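How Do You Shop for a Robot?

Imagine you've saved up your allowance for a new bike. You get to the store, you pick out a shiny red one, and then... uh-oh! You forgot about the helmet. And the lock. And the pump. Your money is already gone!

Grown-ups who buy robots can run into the very same problem. Planning for a robot is a giant puzzle, and figuring it out is a lot of fun (really!).

Start with the job

The first question is never "Which robot looks coolest?" The first question is "What does it need to do?"

Let's say the people at the Mullville toy library want a robot that can pick up things and sort them. Kids bring back all kinds of stuff in one big jumble. Some of it is hard, like blocks. Some of it is soft and floppy, like gloves. A robot that's great at grabbing a box might have a terrible time with a glove, because a glove squishes and folds and never lies the same way two times in a row!

So the planners make a list of everything the robot might have to grab. Big things, small things, slippery things, bendy things. They weigh the heaviest one too. A robot arm can only lift so much, and arms that lift more usually cost more.

An arm needs a hand

Here's something that surprises a lot of people. When you buy a robot arm, it often comes with no hand at all! The hand is called a gripper, and you pick it out separately, a bit like choosing the right tool for the end of a vacuum cleaner hose. Some grippers have fingers that pinch. Some use suction cups. Some are soft and puffy.

Radoslava Šindelář plans robot projects for a workshop called Lumenta, and she likes to test a gripper on real objects before she spends a penny on it. She puts a few very different things in a bin and lets the robot have a go. If the fingers can't get hold of something, it's much better to find out before you pay.

In a bin test like the one in this picture, the metal fingers are right over a red box, and there's a glove, a toy shovel and a yellow block to think about too. Look for the clamp holding the edge of the bin. Clamps go on the shopping list, and so do all those cables!

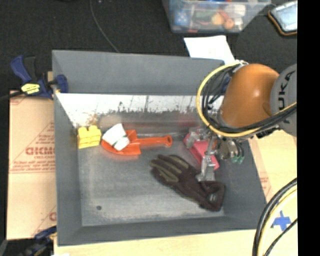

The stuff everybody forgets

Now for the bike helmet part. Besides the arm and the gripper, a robot shopping list might have:

A strong table that won't wobble
Bins and clamps
Cables, plus spare cables
A camera, so the robot can find things
A computer to tell the arm where to go
A fence or safety sensors to protect people
Lessons for the people who will run it

Radoslava's last list had 34 things on it, and only 2 of them were the arm and the gripper!

Make your own robot budget

You can try this at home with pretend money. Grab some paper and give yourself 20 robot coins. The arm costs 8 coins. That leaves 12 for everything else, so now you have to choose. How many coins for the gripper? How many for the camera? Would you get a cheaper table and more safety sensors?

Don't spend every coin! Keep a couple in a corner of the page marked "Oops." Parts wear out and cables get tugged, and a good planner always has something saved for that.

When you're done, trade papers with a friend and see what they bought. Ask them what job their robot is going to do, and then check whether they remembered the gripper!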